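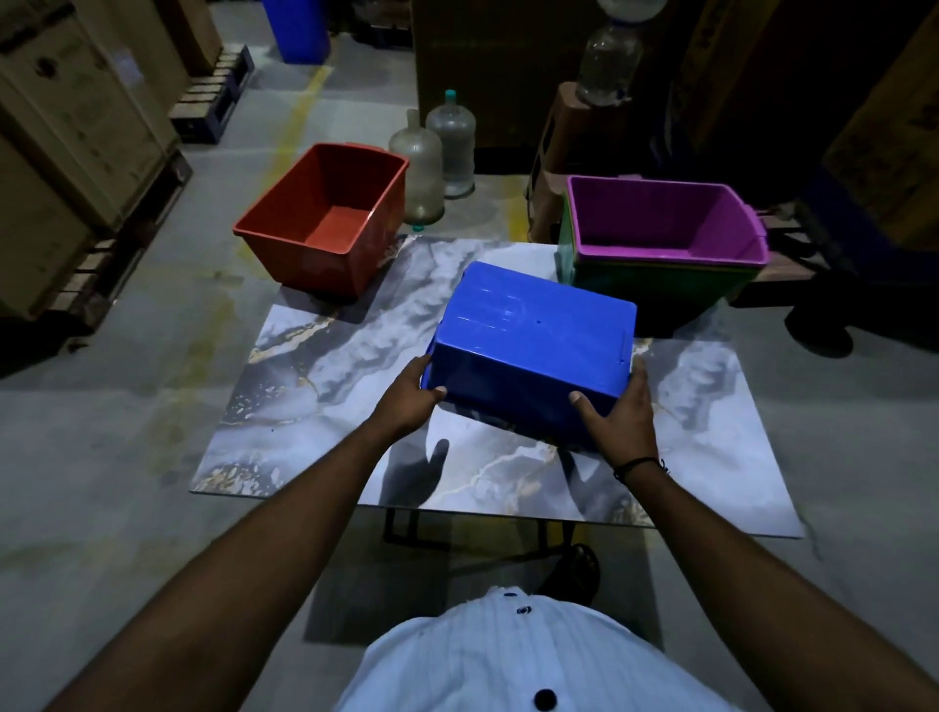 Blue bin, bottom up, Tuesday morning.

Tuesday, late, tea going cold beside me

I meant to write this on the bus and then slept the whole way to Szczepańska with my cheek against the window, so it will have to be now, in the kitchen, with my feet up on the other chair and the radio murmuring. A good day, though! I spent nearly all of it with plastic bins, and if you had told me at twenty that I would come home happy from a day of plastic bins I would have been quite worried about myself.

We are still getting the storeroom at Hulow into shape before the Vemberg delivery, and the bins were the job I'd been putting off since before Easter. They had been bought at different times by different people, a few when we opened and a few more whenever somebody passed a shop and thought they looked handy, and they had ended up all over the building with bits of string in them, old invoices, a single glove, clothespins. I found the lost stapler in one of them (in March I accused Nikola of having taken it home, and I apologized today with a poppy seed roll, which was accepted).

So the plan was to empty everything, look each bin over, wipe whatever needed wiping, and nest them so they would take up one small patch of floor instead of a whole wall. Simple enough. It took me until lunch to get properly going, mostly because I kept stopping to read the invoices. There was one for 2171 in the bottom of a bin, no currency on it, no name, just the number and somebody's signature like a squashed spider. I put it in the folder of things to ask about. The folder is getting fat.

The blue one I liked best. I always turn them upside down first, since dirt collects around the ridges on the bottom where you never look, and the blue one has such a nice shine to it when the light catches it flat side up. There's a little dark hole near the middle of the base and I spent far too long wondering whether it was supposed to be there. Nikola thinks it's from the way they're made. I think that sounds right, but I've written "hole" on the list anyway, so that we don't keep anything in it that can leak. No flour, no seeds. It can have the cloths.

Then there was the purple, really more of a magenta, the color of the beet soup at my aunt's when she has put the cream in but hasn't stirred it yet. And the green, which is the sensible one, and the red that I keep calling orange and everyone else keeps calling red. We had quite a long discussion about that. Nikola went and got a tomato out of his lunch to compare, and it settled nothing at all, because it wasn't a very ripe tomato.

I do love that marble pattern. It's all gray and white swirls with thin threads of gold running through, terribly grand for a storeroom with a concrete floor, and I felt like a lady in a hotel lobby every time I set something down on it. My mother would have approved. She always said that if you have to do a dull job you should do it on something pretty, and she ironed on a tablecloth with cherries around the border until the cherries had all gone brown.

One thing to remember for tomorrow is the stickers. Those little round ones with the green edge and the red center, the ones that say Patelsa, come off and end up stuck to everything. I want them all gathered up before the shelves are filled, or we'll be finding them on our sleeves until winter. I did find one in my hair when I got home. I've put it on the fridge.

By mid-afternoon I had got into a rhythm, the way you do. Pick up, turn over, look, turn back, run a hand along the rim to feel for cracks. You can feel a crack long before you see it. I had my bracelet on and it kept catching on things at first, but after a bit I stopped noticing. I thought about all sorts of things. I thought about the summer we picked currants near Tunddale and were paid by the bucket, and how my cousin used to put leaves at the bottom of hers, and how she was the one who got caught and I was the one who cried. I hadn't thought of that in years. I should call her. I'll call her on the weekend, when she's finished with the garden.
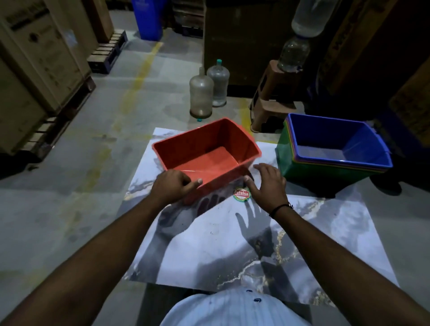 The nesting was harder than I expected, I must say. You would think a bin is a bin, but each has its own idea of how wide it ought to be, and if you push the wrong one down inside the other they grip together like two stubborn relatives at a wedding. I had to sit on the floor and hold one with my feet at one point. Green goes on the outside, that much I've learned. After that it's a matter of trying and muttering. I wrote the order down on a piece of cardboard for whoever comes after me, and then I couldn't find the cardboard, and then I found it in a bin.

The water jugs I've left for another day. They need a good rinse and some of them need their caps matched up, and I know myself well enough not to start on caps at four in the afternoon. Nikola says we should take back the ones we don't use. I would like to keep two for the tomato plants if the frost ever stops. We'll argue about it over lunch.

The big cartons I haven't touched either. I looked at them, and they looked at me, and I went and made coffee. We paid 200 for the shelving that's supposed to hold what's in them and it still hasn't come, so there's really no use in opening anything yet, and I'm choosing to feel calm about that.

What pleased me most was right at the end, when I was sweeping up and saw how much floor there was. I'd forgotten the yellow line was even there, it's so faded. I swept all along it, quite ceremoniously, and then Nikola turned up with his coat already on and asked if I was planning to sleep there.

We walked to the stop together. It was cold for April but light, with that pink behind the chimneys, and he told me a very long story about his neighbor's dog and a delivery of sausages that I'm too tired to put down properly. I'll try to remember it. The dog is fine.

My back aches and my hands smell of dish soap. Tomorrow: ring about the shelves, take in the old towels from the hall closet, ask about the squashed spider signature, bring back Nikola's lunchbox, which I seem to have carried home in my bag with half a tomato in it.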